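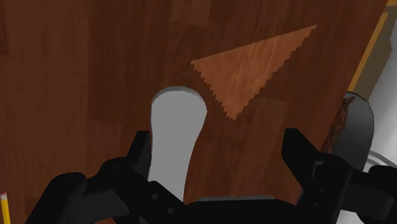
MIKVILLE, September --

The Skisine Institute has opened a remote training program in which operators guide a simulated robot arm through tabletop tasks, one demonstration at a time. The institute said the recorded sessions will be used to teach a control program to carry out the same tasks without a person at the controls.

The program is run jointly with Fernandes, a software firm that supplies the simulated rooms and the hand controller used by operators. Under the agreement, the two partners will record 1000 demonstrations in the first phase. Each operator works from a desk with a screen and a controller that passes the movement of the hand and the squeeze of the fingers to the arm in the simulated room.

Operators are given a short written instruction before each attempt, such as an order to pick up a named object or to set one object beside another. They then move the arm toward the object, line up the two fingers of the gripper and close them. The system stores the path of the arm, the opening of the gripper and the view from each simulated camera, including a close view looking down past the fingers.

"The last few inches of the approach are what we want to record with the most care," said Vignesh Joseph, who directs the program at Skisine. "A person will slow down, turn the wrist a little and try the angle again. Those small corrections are worth keeping, and our operators are asked to leave them in."

Joseph said long, flat objects had been chosen for a large share of the early work. An object of this kind offers little height for the fingers to hold, and the operator must decide where along its length to take it. Objects with slanted sides are also included, as are thin items such as pencils.
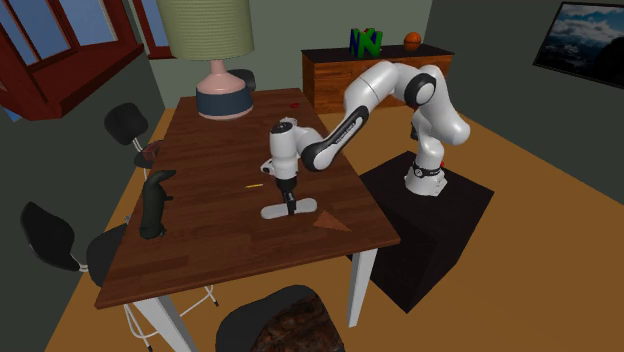
Research and Training

The simulated rooms are furnished in the manner of a home or an office. In one of them, a white arm stands on a dark pedestal at the side of a long wooden table, with chairs drawn up to it, a large lamp toward the far end and a sideboard against the wall. The institute said household surroundings were preferred to a bare test bench, as the finished control program will be expected to find the right object among others.

Kartini Sutanto, head of operator training, said new staff members complete 50 practice attempts before any of their work is added to the collection. Practice attempts are reviewed with a trainer, who may ask for a slower approach or a wider opening of the fingers.

"Most people learn the controls in a morning," Sutanto said. "Judging depth on a screen takes longer. We ask them to use the overhead view of the table first -- then change to the close view when the gripper is near the object."

Attempts that do not succeed are kept in a separate set and labeled by the operator. Sutanto said a dropped object or a missed grasp may be of use at a later stage, but will not be counted toward the first-phase total.

The institute has trained 54 operators, most of them working part time. Shifts are limited to two hours at the controller, with a rest period at the midpoint. Sessions may be held at the Mikville office or at a partner site in Woramari, where a second group of desks has been set up.

A first set of 500 demonstrations will be shared with partner laboratories after review. Written instructions, arm movements and camera views will be supplied together for each attempt, along with notes on the starting position of the objects.

Trials on a physical arm are planned for the second phase. The institute has not set a date for that work.

Applications for operator positions are accepted at the Skisine front desk in Mikville until 4 p.m. on working days. Prior experience with robots is not required.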